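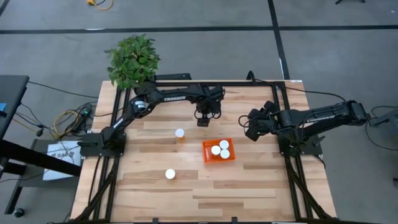

Every supplier has a figure for how much quicker its hand controller will make you. Roya Asadi has spent since September trying to get the same figures out of two of them, with a pair of arms, five pill bottles and an orange basket. So far she can't.
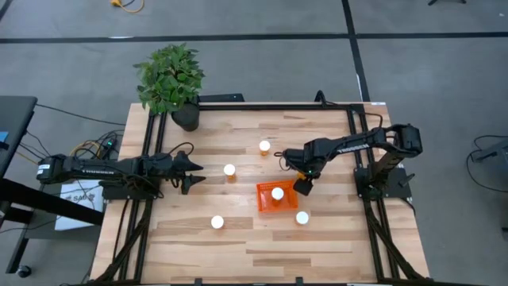
Two controllers, one basket, few firm answers

The Hirov and the Savari both claim to make arms easier to steer by hand. We asked what is left of the claim after 167 runs. 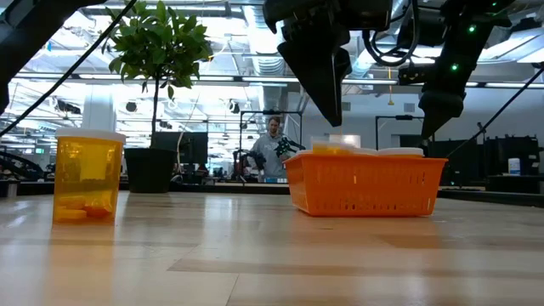

Words: Mieke Wouters

Asadi doesn't warm to the word "intuitive". It appears on both boxes. "Intuitive for whom? I gave the Hirov to a colleague and she closed the gripper on thin air for 14 goes in a row," she says. "By the afternoon she was fine. So what did we measure, the controller or her afternoon?"

The job is dull on purpose: bottles with white caps, standing on the table, go into the basket. I suggested that it was too easy to tell two products apart. She half agreed. A bottle is round, it stays where it is put, and the basket has a wide mouth. The trouble starts once the basket fills up and there is less room for the fingers.

"That's where I'd expect a difference, and there is one, in favour of the Savari," she says. "Would I bet money on it? No. Take out one bad morning and it's nearly gone."

I asked about Hirov's brochure, which promises a working skill after 60 minutes. She laughed. "It doesn't say which skill."

She is just as hard on her own set-up. The fingers are the same on both arms, so nothing she finds will say much about other grippers – and the camera views matter more than she had planned for. A cap can be plain from one side and half hidden behind the basket rim from another. "I may have spent weeks comparing camera angles," she says.
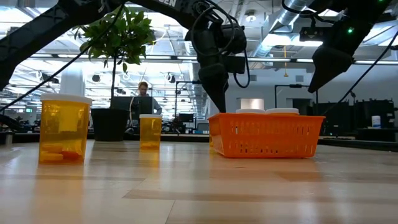
Robichaud, reading her notes before we spoke, thought she was being too gloomy: a small lead that keeps turning up is still a lead, and "you can't wait for 4000 runs before you buy something". Asadi has heard this before. She would like the 4000 runs. Failing that, she wants the two controllers swapped halfway through each session, which she admits she should have done from the start, and she has told Skimis to hold the order until then.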